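Small electronics shelf: intake, cleaning and storage of handheld devices

Flonville Household Lending Library, January newsletter

The small electronics shelf now holds 158 items, most of them battery-powered handhelds donated over the past few years: games, timers, remote units, digital pets, pocket organizers and a number of things with buttons and a screen that came in without a box or manual. The notes below replace the single page that used to be taped inside the cupboard door. They were written by Chandrasekhar Kartha and checked against the repair log by Vimala Pisharody. Members who borrow from the shelf, or who drop off donations on a Sunday, should read at least the sections on batteries and on labelling.

Intake

Write the shelf number on the card before doing anything else to the item. The last card used was 438, which is higher than the number of items held because cards for withdrawn items are not reused. Record the shell colour, the number of buttons, whether there is a socket and which face it is on. If there is a maker's name, copy it exactly as moulded or printed, including spelling that looks wrong. If there is no name, leave the line empty. Guesses have been a nuisance: one card carried the name of a well-known maker for years until somebody opened the case to find an unbranded board.

Record the condition as received. "Works" and "doesn't work" are not useful until the item has been tested with a known good power source, so use "untested" at this stage. A dark screen on an untested item says nothing about the screen. It may be off, it may have flat cells, or it may be of a kind that shows nothing until a button is held down for several seconds.

Batteries

Open the battery door where there is one and take the cells out. Most doors on small handhelds have a single Phillips screw, usually a size 0 or 00. Use a driver that fills the slot. The screws are soft and strip easily, and a stripped screw on a thin plastic door generally costs us the door.

If there is white or blue-green crust on the contacts, put on gloves and glasses and work over newspaper. For ordinary alkaline cells a cotton bud dampened with white vinegar will loosen the deposit. Follow it with a bud dampened with isopropyl alcohol, then leave the door off until the compartment is dry. Do not pour anything into the compartment. Contacts that are pitted but still springy can be left alone. Contacts that have lost their spring go in the repair tray with a note.

Button cells and coin cells are taped on both faces as soon as they come out and put in the lidded tin on the top shelf, out of reach of children. This applies to dead ones too. A flat coin cell is still dangerous if swallowed.

Items with a sealed rechargeable battery are handled separately. Check that the case is flat by laying it on the table and pressing lightly at each corner. If it rocks, or if a seam or the screen has started to lift, do not charge it and do not try to press it back together. Put it in the metal bin outside the back room door and tell whoever is on duty.

Sockets

Look into the socket with a torch before plugging in a cable. Pocket lint packs down hard at the back and stops the plug from seating. A wooden toothpick will bring most of it out. Metal picks and pins are not to be used.

Do not assume a socket is for charging. Several of the older items on the shelf have a socket that carries audio or data only, and two that look the same from the outside can be wired differently inside. Where the plug fits but the voltage is not marked on the shell or in a manual, the item stays untested. The box of loose adapters marked Mazurek has been sorted by output voltage and plug size, and each adapter now has its reading written on masking tape. Please put them back in the same divider.

Cleaning the shell

Use a microfibre cloth, barely damp, with one drop of dish soap in a cup of warm water. Wring the cloth until no water comes out when it is squeezed. Wipe away from the socket and the buttons. Soap left in the seam attracts dirt, so go over the shell a second time with plain water and then with a dry cloth.

Grime around buttons is best worked out dry. A soft toothbrush, held so the bristles run around the button, will lift most of it. For the remainder, dampen the brush with isopropyl alcohol and blot it first. Keep alcohol off clear plastic, off printed lettering and off anything with a rubbery coating. Clear screen covers in particular can craze, and the damage cannot be reversed.

Screens get a dry cloth only, or a cloth with a trace of water. Don't use window cleaner. Scratches are noted on the card and left. We tried plastic polish on three lids last year and got one good result, one hazy patch and one lid that was clearly worse.

Yellowing

White and light grey plastics often go yellow or tan with age. The change may be even across the whole shell or limited to one face, and it can show up on items kept in a drawer as well as on items left in the sun. Not every patch is aging of the plastic, however. Adhesive residue, nicotine, cooking oil and dye transfer from a case can all look much the same.

Try soap and water on a small area first. If the cloth picks up colour, keep going. If it stays clean, try a cotton bud with a little alcohol near a seam, away from lettering. If that also stays clean, the plastic itself has most likely changed colour and no ordinary cleaner will shift it. Write "discoloured, surface clean" on the card and stop.

We do not do peroxide whitening. The method is widely described online, and it can lighten a shell, but the result is often streaked, the colour tends to come back, and the case has to be stripped down completely before treatment. It also involves a chemical strong enough to burn skin. A yellowed handheld works as well as a white one.

Scouring powder, melamine sponges and toothpaste are out as well. All of them cut the surface. On a glossy shell the dull spot is more noticeable than the mark was.

Testing

Fit fresh cells, or connect a matched adapter, and try each button in turn. Press at the centre and then near the rim. A button that responds only at the rim usually has a worn pad underneath. Note which button by position, counting from the left as the screen faces you, as many of the symbols have rubbed off.

Leave the item on for 13 minutes. Most faults that show up on loan show up in that period, including dim segments, lines through the display and units that reset themselves when set down. Record anything seen, then switch off and take the cells out again.

Storage

One item per container. Clear or frosted tubs are preferred, with the label on the short end so it can be read on the shelf. Stack no more than 3 high. Handhelds lie flat, screen up, with a sheet of plain paper over the screen. Bubble wrap is no longer used against shells, as it has left a pattern of small rings on two items kept wrapped through a summer. Rubber bands are out for the same sort of reason.

Cells are never stored inside an item. If a set of cells belongs with it, bag them and put the bag in the tub. Battery doors and screws go in a separate small bag taped to the inside of the lid.

The Randeo shelving near the window is for tools only from now on. That wall gets direct sun through the afternoon, and the blind does not close fully. Electronics belong on the inner wall, in the Grisico cupboard, where the doors shut.

The work table

Wipe the table before starting and lay down the grey mat if cases are being opened. Bare timber is fine for sorting and labelling. Jars and drink containers should be kept well back from open cases, lids on. Loose screws go in the magnetic dish. Anything found on the table without a card at the end of the day will be treated as a new donation and numbered accordingly, so please card your own things or take them home.

Supplies wanted: cotton buds with paper stems, size 00 Phillips drivers, small zip bags, masking tape, microfibre cloths without printed logos. We have enough cables.

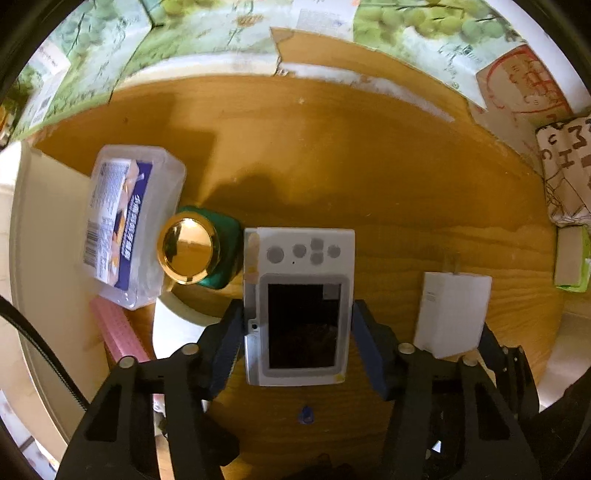

Can a handheld be put away with its batteries in if it will be borrowed again the following week?

Take them out even for a week. Alkaline cells can leak at any stage once they are partly used, and cleaning the contacts takes far longer than refitting a set. Put the cells in a small bag inside the same tub and write on the bag whether they are fresh or part used.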